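From: Edeltraud Böttcher
To: Pundlow film list
Date: February 2018
Subject: Re: Casting rumor

Marcelino Collado wrote:
> Has anyone heard who got the lead in Sturnthorpe? Kai Hellwig
> posted "found her" last night and half the fan pages say he is
> getting married. It had 3625 replies when I went to bed.

It's the film. Sudheer Varghese runs the casting office in Esville and he told the local paper they read 216 actresses for the part. The name is being held back until the contract is signed.

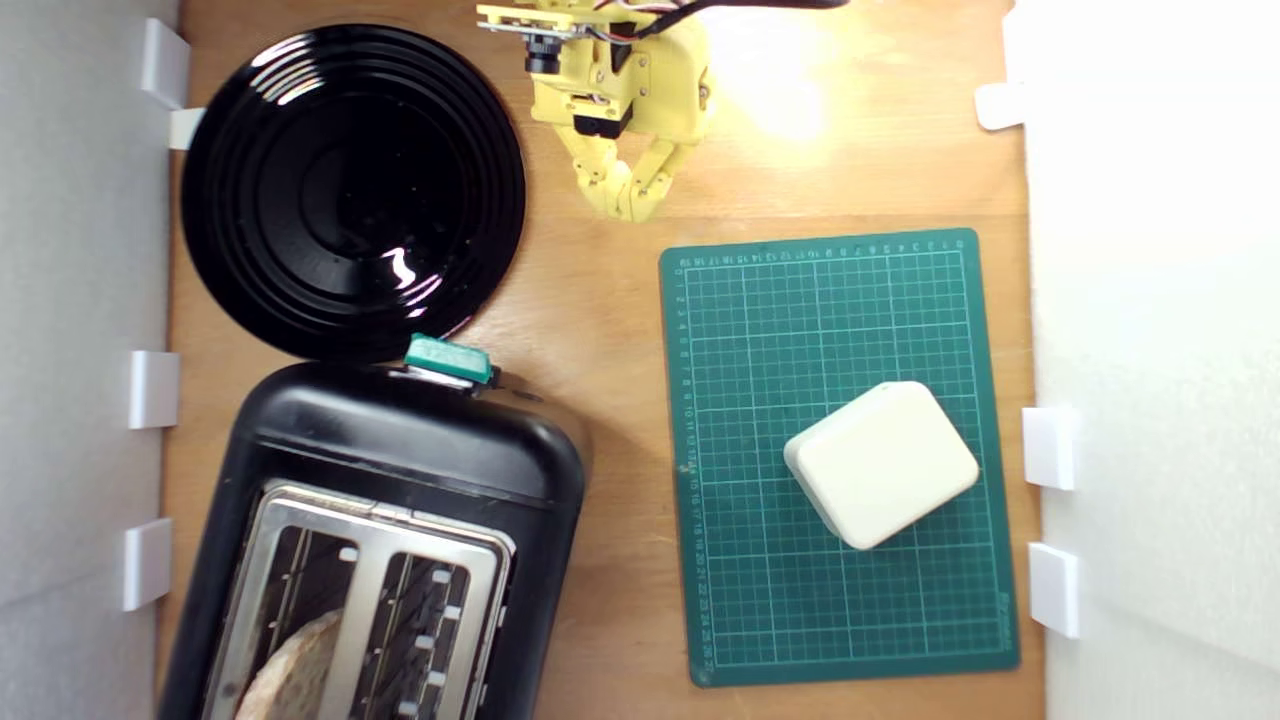
Hellwig did the same thing before Baumgart came out. He put up two words, let the fan pages argue, and the poster followed a week later. I would not read a wedding into it.
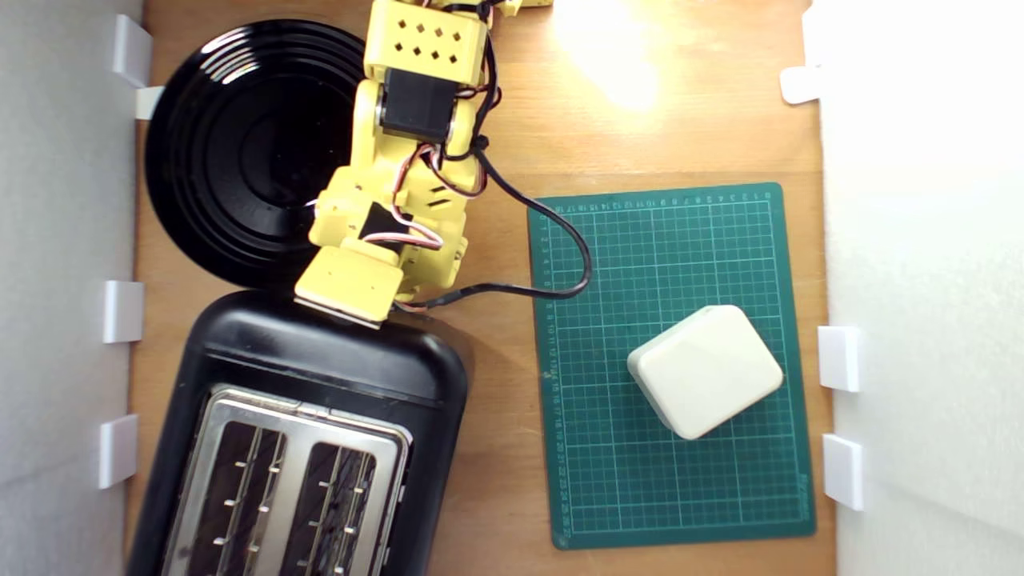
The director is still Bjartur Bach. Shooting starts in April, with the street scenes first – they have asked for 1000 extras, and the sign-up form is on the casting office page. You need to be over 18 and free for 2 full days.

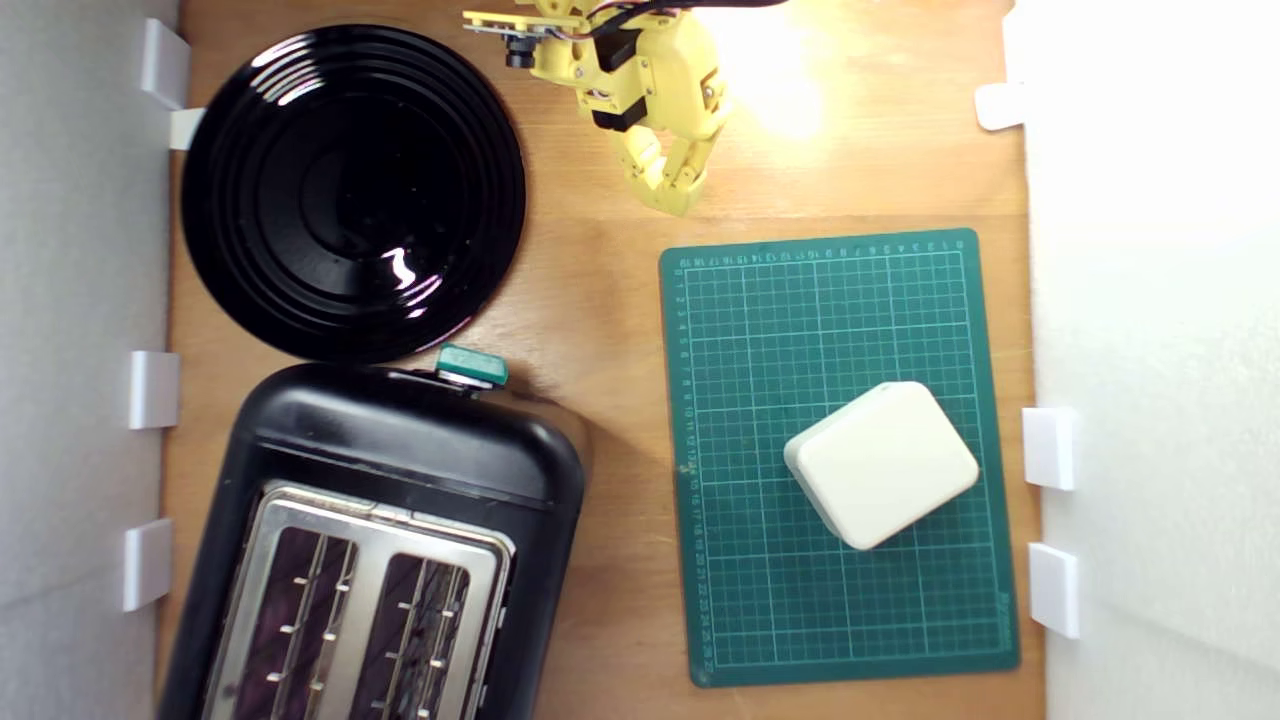 I also saw the claim that the lead is a singer with no film work behind her. That came from one fan account and I can't find a source for it, so please don't forward it as news.
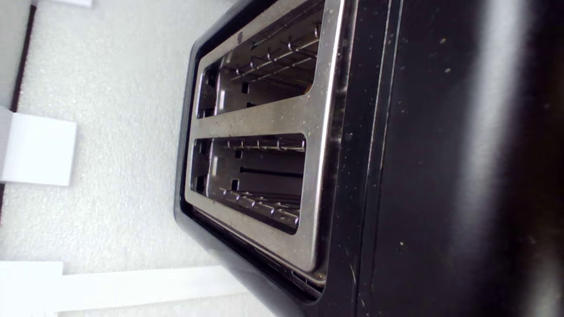 Is Hellwig producing this one as well?

He is only acting. Bach's own company is paying for it, same as last time.

Edeltraud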